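Using a reused carton as an open bay

The carton is an ordinary grocery carton, printed with a small cow in a round emblem, with the lettering now the wrong way up. The packaging designer who works with it has spent most of her career at Dedgate, a small firm that writes bench procedures for shops repacking small goods. She agreed to talk about one narrow part of that work: how a used carton should sit on a table when it serves as an open-fronted bay, and what should be placed near it.

"People ask for a drawing of the bay," she said. "I give them a carton and a table first. The drawing comes after they have used it."

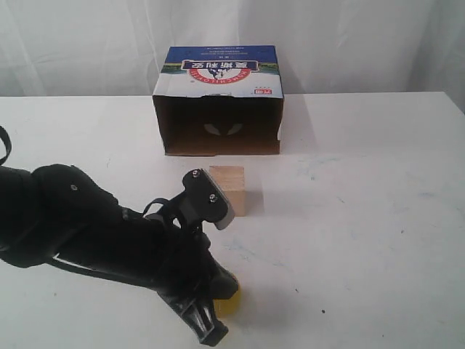
CODAU, July

The basic layout takes little equipment. A white table, a white cloth behind it, a carton with the open side toward the worker, and a small wooden cube on the table in front. The cube is a reference piece. Its position tells the worker where the approach to the opening begins.

She prefers plain wood for the cube. "Paint chips, and then you are cleaning paint off a white table. Bare wood you can sand and put back."

The orientation of the printing gets more comments than any other detail. In her procedure the carton is set with its artwork inverted. She gave a practical account of it. Repacking benches often carry live stock in the same cartons, and an inverted print marks the carton as a fixture. At one client, Soylu, a fixture carton set right way up went out with a pallet of full ones. The written rule was changed the following week.

"It costs nothing and you can see it from the door," she said. "I tried tape, I tried a stamp. Tape falls off."

She is less relaxed about the opening itself. Hand-cut board leaves a ragged edge with the brown core exposed, and she accepts that on a trial carton. On one meant for daily use she wants the edge trimmed with a fresh blade against a steel rule, in 2 passes. A single deep pass tends to drag the printed liner away from the core.

The inside is normally left as plain brown board. She has been asked to line it in white and has declined each time. A brown interior is dim, she conceded, but a liner reduces the opening on every side and begins to lift at the corners.

Asked how a carton is accepted, she described a short routine. It is set near the back of the table and pressed down by hand at each top corner. If it rocks, the panel on the table is creased and the carton is rejected. The opening is then measured at 3 points across its width. A difference of more than 3 millimeters between any of them means the sides have begun to lean.

Her worksheets record the carton, the table and the small pieces under separate headings. The one for this layout is sheet 2719 in the Dedgate series, and it is 9 lines long. An earlier version ran to several pages. Brestico, a client with one bench and a high turnover of staff, asked for something that could be read standing up.

The second piece in the set is a round yellow ball. The cube stays out on the table and the ball goes with the bay. She chose the color for contrast with bare board. "Yellow gets duller in there, but you still find it right away. We had a dark green one before, and people put a hand in to check."

She does not specify a ball size on the sheet. The clearance is given instead, measured from the ball to the nearest wall of the carton, and the shop picks a ball to suit. 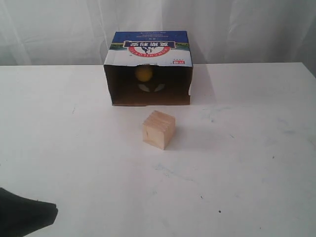
Wear and replacement

Board cartons do not last, and she makes no claim that they do. The front edge softens first, then the top panel starts to sag over the opening. Damp speeds up both. She tells shops to keep 2 spare cartons flat under the table and to change over at the start of a shift.

The table needs more attention than the carton. A matte white top picks up smudges, and she wants it wiped before the bay is set down. "After is too late. You wipe up to the carton, you nudge it, and now you are measuring again."

The cloth behind the table is optional in the procedure. Its purpose is to hide whatever is stored at the back. Folds and creases are acceptable, and she has never asked a shop to iron one.

The next revision of the sheet will add a line on trimming the opening. She expects to take another line out to make room for it.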